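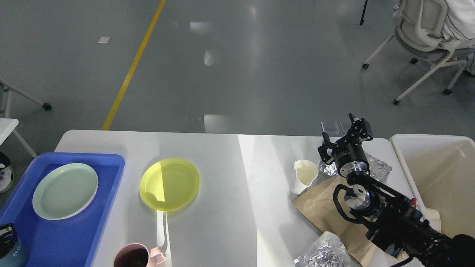
## Wanted: people who voted from abroad

Did you ever cast a ballot in one country while living in another? I'd love to hear from you! I'm putting together a radio series called Bae, paid for by a small grant from Granico, and I need people who are willing to sit down and talk about what it was like. Maybe you stood in line at an embassy all morning. Maybe your envelope showed up a week after the polls closed (this happened to me in June, and yes, I'm still mad).

I've already done a first batch of interviews in Grarnthorpe, and I've read all 2,691 pages of the old election commission reports I could get my hands on. The reports are great on rules and terrible on people. They'll tell you which form was changed and in what year, but you'd never guess that somebody had to take two buses and a ferry to hand it in.

**Who I'm looking for**

- Anyone 18 or over who has voted, or tried to vote, at an embassy, at a consulate or by mail
- People who worked at an overseas polling place, paid or unpaid
- People who had the right to vote from abroad and decided to skip it – I have very few of you so far

You don't need to follow politics closely, and I won't ask who you voted for. If you want to tell me anyway, go ahead, but it won't be broadcast unless you say so in writing.

**What you'd be doing**

We'd talk for 60 minutes, usually at the studio in Sekside. If you can't travel, we can do it by phone, though the sound is a lot nicer in person and I'll cover your train fare. I send a list of topics ahead of time so there are no surprises.
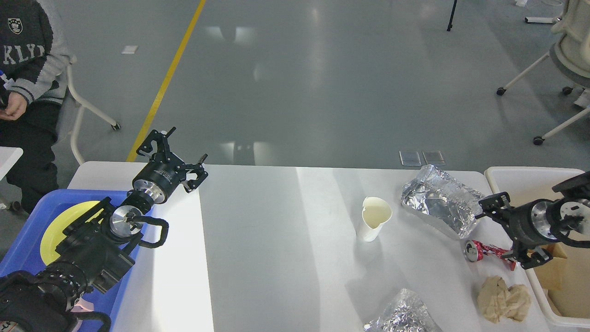

After the interview I'll mail you a transcript, and you get two weeks to cross out whatever you like. You can use your first name, your full name or a made-up one. A few people have asked to have their voice read by somebody else, and that's fine too – just tell me before we record.

Everybody gets 100 dollars, paid the same day, even if I end up not using your part. If you'd rather write than talk, send me up to 700 words in any language. I read three fairly well and have help with several more.

**How to sign up**

Drop me a note through the contact form with the country you voted in (or for), the year if you remember it, and a couple of times that work for you. Evenings are okay. Please don't send scans of passports or ballot papers, I don't need them and I'd only have to delete them.

Posted 2 September 2018. I'll take this notice down once the interview slots are full.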